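**Call for participants: parents and grandparents who keep (or throw away) old toys**

My name is Piyumi Kanagaratnam and I am collecting material for a small book and a local exhibition on what families do with toys when the children stop playing with them. I am looking for people in Clidport and the villages near it who would agree to talk with me for one long conversation. The exhibition will open in December in the upstairs room of the Collado reading house, and the book will follow when it is ready.

You do not need to be a collector. I prefer, in fact, that most people who write to me are not collectors. I want to hear from the families who have a bag in the wardrobe and argue about it every spring.

## Who can take part

I am looking for 20 people. You can take part if:

- you are 18 or older;
- you have, or had, children, grandchildren, nieces or nephews who played in your home;
- you still have some of their toys, or you remember well how they left the house (given, sold, lost in a move, broken);
- you can speak English, Tamil or Spanish. For other languages please write first, I may find someone to help.

I have already many answers from mothers between thirty and forty-five. These are very welcome but the list for this group is almost full. I would be especially glad to hear from fathers, from grandparents who look after children during the working week, and from people who grew up in one country and raised children in another.

## What you will be asked to do

1. A first telephone call, short, to see if the project suits you.
2. One conversation in your home or at Collado, as you like. I record the sound only. You may stop the recording at any moment.
3. If you wish, you lend one or two toys for the exhibition. They will be returned to you when it closes, and you will have a signed paper with the description of each thing.

The conversation follows no fixed list of questions. I usually begin with one toy and ask who chose it, who wanted it next, and where it slept at night. Some people bring a photograph, some people bring a box. Please do not clean or repair anything before we meet — scratches and missing parts are of interest to me.

I also ask about money and about quarrels, when people are willing. A toy that one parent bought and the other did not want is often remembered better than a birthday gift. If there is a subject you prefer to leave out, tell me on the telephone and I will not raise it.

## What you receive

Each participant receives 100 euros for the conversation, paid by bank transfer after we have met. Bus or train tickets to Collado are paid back if you keep them. If you lend a toy there is no extra payment, but you will receive a copy of the book and two invitations for the opening evening.

## Your name and your words

In the book you will appear with a first name of your choice. Before printing I send you the pages where you are quoted and you have 9 days to ask for changes. Children are never named. The recordings are kept by me on a disk which is not connected to the internet, and I will erase yours if you ask for it, also after the book is out.

The sound recordings are typed by Amos Obi, who worked with me on the earlier project about school bags and has signed the same promise of silence as I have. No other person listens to them.

## What kind of toys

Any kind. Wooden, plastic, knitted, electrical, made at home, found in a cereal box. Dolls and board games have arrived in great number, so at present I look more for vehicles, small figures, building sets and things for the bath. Toys from a market stall or a petrol station are as welcome as expensive ones. The age of the toy is also not important.

Please do not send toys by post. Last time I had a parcel which stayed for weeks at the sorting office, and the owner was quite rightly angry with me.

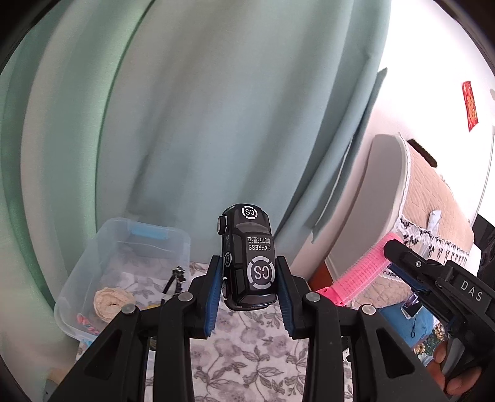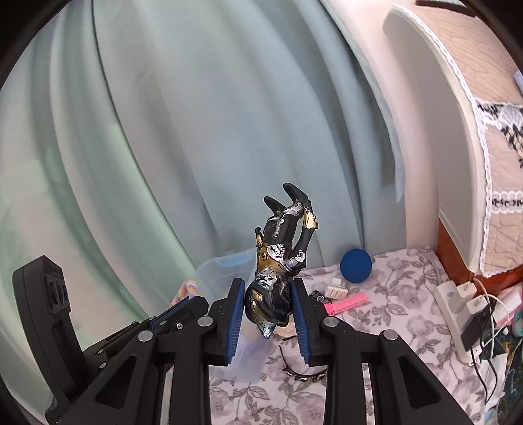

*A black toy car with "CS" on the hood (first photo) and an action figure (second photo).*

## How to apply

Write to me at Collado reading house, 241 Casar Road, Clidport, or leave a note at the front desk with your name and telephone number. In a few lines, please tell me:

- which group you belong to (parent, grandparent, other);
- one toy that you would like to speak about;
- the hours when I can call you.

Long letters are fine too, I read everything. I answer all letters, including those where I must say no, but it may take me some time as I do this work alone in the evenings.

Places are given in the order of arrival, with some attention to having different kinds of families.

Piyumi Kanagaratnam
Clidport, 2025-10-22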